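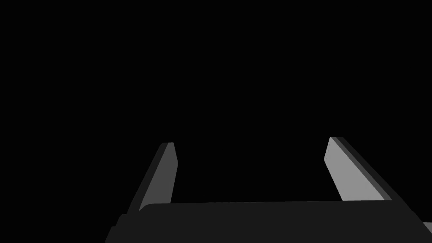

How a Lake Gets Made When No One Digs It

Suppose you want a lake and you have no shovel. You could ask a volcano.

Lake Itura is what happens when one says yes. It lies a short drive from the town of Nikbridge, at the bottom of a valley that used to have a river running straight through it. Then Mount Ketevetti erupted, and a great tongue of lava slid down the hill and stopped right across the river. It did not apologize.

Lava cools into rock, and rock is very good at being in the way. The river kept arriving, as rivers do, and had nowhere to go. So it piled up -- slowly, over many seasons -- and the valley filled like a bathtub with the plug in.

Why doesn't it overflow?

It does! At the north end the water found a low spot in the lava and tumbled over. You can visit the result, Shakya Falls, by a path with over 300 steps. Your legs will count them for you.

What's at the bottom?

Trees, still standing where they grew. The water down there is cold and has little oxygen, so the wood rots very slowly. Fish swim between the trunks. The birds moved out some time ago.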